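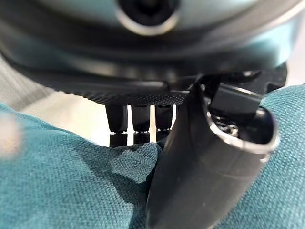
1/ Trurlow Students' Union has today published its revised policy on visiting speakers. It replaces the version adopted last October and applies to every event held in union buildings. A short summary follows.

2/ Societies must now give 14 days' notice of any outside speaker. The previous period was longer, and several societies told us it made it hard to invite guests on current affairs.

3/ Any event expected to draw more than 200 people will have a named duty manager, who may pause proceedings but may not cancel them without the agreement of two elected officers.
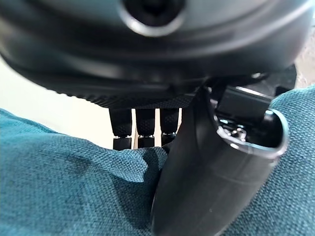 Trurlow Students' Union

4/ Protest remains lawful and welcome outside the venue. Blocking doors, damaging property or preventing a speaker from being heard will be treated as a disciplinary matter, whatever the cause and whoever the speaker.

5/ We received 1105 responses to the consultation. Of the written comments, 55 concerned the safety of Jewish students at evening events. Those comments have been read in full by the officers and have led to changes in section four - in particular, the rules on stewarding and on safe routes out of the building.

6/ Some respondents asked for a list of banned speakers. The union will not keep one. Each request will be judged against the law and the policy, and reasons for any refusal will be given in writing.

7/ The Numis Room and the Oshima Theatre are both covered. Events in the Brornudine Building are run by the university and follow its own code.

8/ The policy takes effect on 6/6/26. Bookings already confirmed will stand. Society presidents should read the full text before making a new request, and questions may be sent to the events desk.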